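工单:右手捏软布时夹持力掉落,双手交接偶发超时
产品:Jimero 灵巧手(左右各一),Dumitrescu 控制盒
提交人:Shamim Minhas
协助:Abílio Falcão(Jimero 支持),Lụa Lâm(我们组,管相机标定)
状态:已缓解,等正式固件

一、问题描述

各位好,又是我。上个月那个手腕标定的单子刚关,这回换成手指了,哈哈。

情况是这样:我们十二月开始把两套末端放在同一台双臂机器人上对比,左右臂都是 Trornura 的,两只手都用 Jimero 的,但是控制参数不一样。左手跑出厂默认的力控,右手跑我自己调的一套“轻捏”参数,想看看抓软东西的时候哪套更省心。任务很土,就是擦桌子:从玻璃台面上捏起一块抹布,递到另一只手,再递回来,然后沿桌边走一趟。

硬的东西两套参数都挺好,瓶子、碗、托盘边都捏过,没出过毛病。一到抹布就不行了。右手合上以后,控制盒报“已夹持”,过一小会儿手指自己松一点点,布往下滑,再过一小会儿又报“未检测到物体”。布有时还挂在指头上呢,它就说没有了!上层程序一听没有了,就把整个动作取消,两条胳膊停在原地,我坐在旁边干瞪眼。

测试台还是老位置,桌面是圆角异形玻璃,东西没撤:

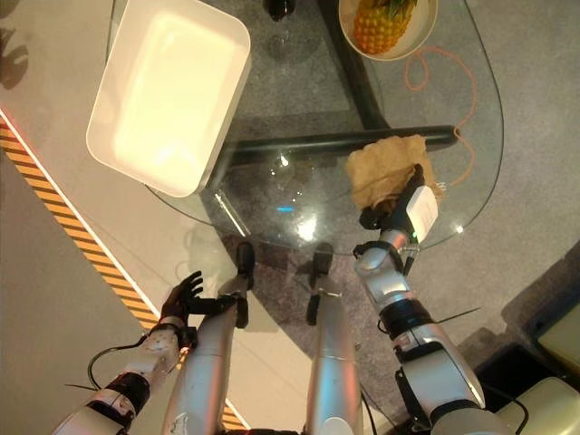 右手捏着抹布,左手张开空着,手腕模块亮绿灯

二、环境

控制盒固件是大版本 4,小版本我贴在附件日志第一行了,这里不抄了,抄错过一次被 Châu Lương 笑话了很久。
手和控制盒之间走的是原装线,没有转接。
上位机程序是我们自己写的,状态查询和力控指令走同一条总线。(先记着这句,后面要考。)
头部相机朝下看,画面和关节数据一起录。
供电单独走,没有跟别的设备共用插排。

三、复现步骤

1. 抹布随便揉一团放在靠近机器人的桌边,别铺平。铺平了反而很难触发,我试了好久才发现这一点。
2. 右手从上往下接近,拇指和食指先碰到布,再合其余手指。
3. 加载“轻捏”参数,合拢,等控制盒回“已夹持”。
4. 不要动手臂,就停在那儿,盯着力的曲线看。
5. 曲线会先平一段,然后往下掉一个小台阶。掉完之后有时候稳住,有时候继续掉,直到状态翻成“未检测到物体”。

换成默认参数,第 5 步也会出现,就是少很多。所以我一开始怀疑是自己参数太抠门,把保持力给小了。后来把保持力往上加了两次,台阶照样有,只是布被捏得更皱,难看得很。

四、已经试过的办法(没用的也写上,省得你们再让我试一遍)

重启控制盒。没用。
重启上位机。没用。
左右手的线对调。没用,问题跟着参数走,没跟着线走。
把参数对调,左手跑“轻捏”,右手跑默认。好,这下左手开始掉力了,右手老实了。说明两只手本身应该没坏,这点我还蛮欣慰的,寄回去修一趟要等好久。
给指腹贴了一层防滑胶带。抓得是牢了一点,但是松手时布粘在手指上甩不掉,当天下午就撕了。
让 Lụa Lâm 重新标了一遍头部相机。标完抓取点确实准了,不过掉力还是掉。她说玻璃反光比较烦,顶灯在桌面上有亮斑,深度图在亮斑那一块会空出一个洞,这个另开单子讲。

五、第一次回复(Abílio Falcão)

Shamim 你好,日志收到。从你贴的那段看,掉力之前总线上有一次比较长的间隔,大概 50 毫秒,正常情况下不该有这么久。控制盒在间隔期间收不到新的力控指令,会退回到一个比较保守的保持值。抓硬物时手指被物体顶住,位置不变,所以看不出来;抓软布时手指会跟着往回让,于是你看到一个台阶。

麻烦帮忙确认两件事:上位机查询状态的频率是多少?查询和力控有没有可能撞在一起?另外请多录一些合拢的数据,只要时间戳和力就行。

六、我的回复,上午

好的好的,我去看了代码,脸有点热。状态查询是 Tuấn Quan 去年为了做一个监控页面加的,每个手指每个关节都单独问一遍,问完一圈再来一圈,从来没有停过。监控页面早就没人看了,查询还在那里勤勤恳恳地跑。Tuấn 听我说完,沉默了一下,说“那个页面挺好看的”。

数据我也录了。昨天下班前挂上脚本让它自己捏,捏起来,停住,放下,换个位置再来,跑了一个晚上。一共 1,262 次合拢,其中 1,019 次全程没有出现台阶。剩下的那些我抽着看了看,几乎都能在掉力前面找到一段总线间隔,和你说的对得上。也有几次间隔找到了却没掉力,我猜是布正好叠得厚,手指没地方让。

原始数据太大,工单系统传不上来,我放在 Trirham 那个共享目录里了,权限给你开了。文件夹名字有点随便,见谅。

再说说左右手对比的感觉,你们要是做下一版可以参考。默认参数合得快,碰到布的那一下有点冲,会把布往前推,推到后面桌边就不够捏了。“轻捏”合得慢,布基本不跑,抓取点离预定位置近很多,我自己更喜欢这套。缺点就是刚才说的,对总线特别敏感,一点点卡顿都反映在手上。
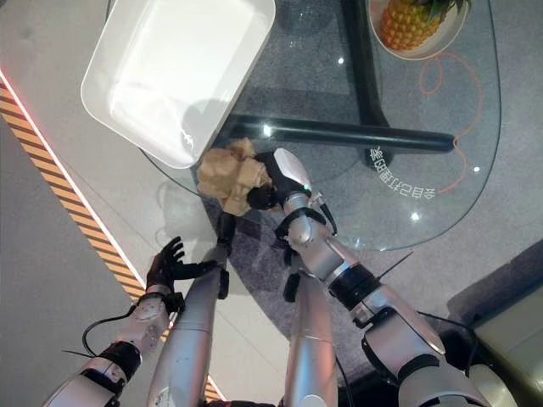
所以我的想法是先别急着下结论说哪套参数好,总线的事没解决之前,这个对比不太公平,“轻捏”等于一直在带病上班。Châu Lương 倒是觉得这恰好是个优点,说参数越敏感越早暴露问题。行吧,她说得也有道理,但是半夜收到报警的人是我。

七、第二次回复(Abílio Falcão)

数据看过了,很有帮助。建议先做两个改动:

第一,把状态查询改成一次性批量读取,不要逐个关节问。手册里关于批量读取的那一节写得比较靠后,容易漏掉。
第二,在控制盒设置里把“指令超时行为”从“回退到保守值”改成“保持上一次”。注意改完以后如果总线真的断了,手会一直捏着不放,所以请务必把急停接好再改。

另外请测一下双手同时捏布的情况。单手没事不等于双手没事,两只手共用一条总线时负载会翻上去。

八、我的回复,改完之后

两个都改了。批量读取那个改得挺快,Tuấn 帮我弄的,顺手把他的监控页面也换成从批量结果里取数,页面保住了,皆大欢喜。

超时行为我先在单手上试,急停拍了好几次,手都能正常松开,我才敢往双手上放。这里提个小意见:设置界面里那个选项的中文翻译叫“末值”,我找了半天没找到“保持上一次”,还以为固件不对。建议改一下,或者至少加个括号。

双手的测法是这样的:
1. 右手先捏住布,停稳。
2. 左手从另一侧靠过来,捏住布的另一头。
3. 两手一起停住,读两边的力。
4. 右手松,左手留。
5. 反过来再做一遍。

原来最容易超时的是第 2 步到第 3 步之间。左手一合拢,总线突然忙起来,右手的指令就排不上队,右手松,左手还没夹实,布就掉在桌边上(运气不好就掉到地毯上,我得弯腰去捡)。改完以后第 3 步稳多了,两边的曲线都是平的,我盯了一个下午,看得快睡着了,这种无聊我是很欢迎的。

第 4 步还有一点小毛病。右手松开时如果拇指先走,布会被带着转一下,左手那边就能读到一个小尖。我把松手顺序改成其余手指先开、拇指最后开,尖峰小了很多。这个算我们自己的事,写在这里给后面看单子的人参考。

两只手一起捏住的时候,腕部尽量别靠太近。手腕外面有线,绕出来的那一圈很容易蹭到。我在轨迹里给两个手腕加了一个最小距离,交接动作慢了一点点,可以接受。
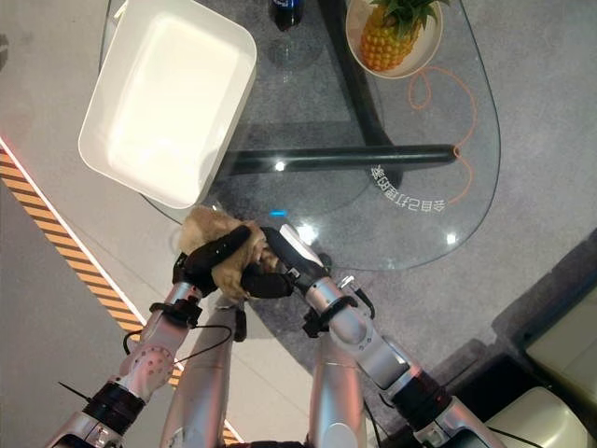 九、还没解决的

双手跑久了,偶尔还会看到一次短间隔,比原来短得多,没有造成掉力,但我心里不踏实。Abílio 说固件里有个日志写入和总线抢时间,正式版会挪到后台去。等正式版。

“未检测到物体”的判断阈值对薄布还是偏高。单层抹布平着捏,力本来就小,控制盒会觉得自己什么都没抓到。临时办法是上层程序不再只听控制盒的,加上手指开合位置一起判断:没有完全合死,就先当作还有东西。叠两层以上没这个问题。

玻璃反光那件事转给 Lụa Lâm 了,她打算换个相机角度试试,另外也想拿备用相机放在旁边对比一轮。单子她开好了会链过来。

十、第三次回复(Abílio Falcão)

短间隔确认是日志写入造成的,内部已经能复现。测试版固件可以先给你,要的话回复一下控制盒的序列号。“末值”的翻译已经提给做界面的同事了。薄布阈值目前不能由用户修改,我把你的需求记下来了,暂时没有时间表。

十一、我的回复

测试版要的!序列号放附件里了,两个控制盒都写了,先刷右边那个,左边留着旧的做对照,这样对比起来心里有数。刷完我会把同样的脚本再挂一个晚上,参数不动,布也用同一块。

阈值没有时间表就没有吧,位置判断先顶着用。单子先别关,状态改成“已缓解”就行,我这边刷完固件把新的曲线贴上来。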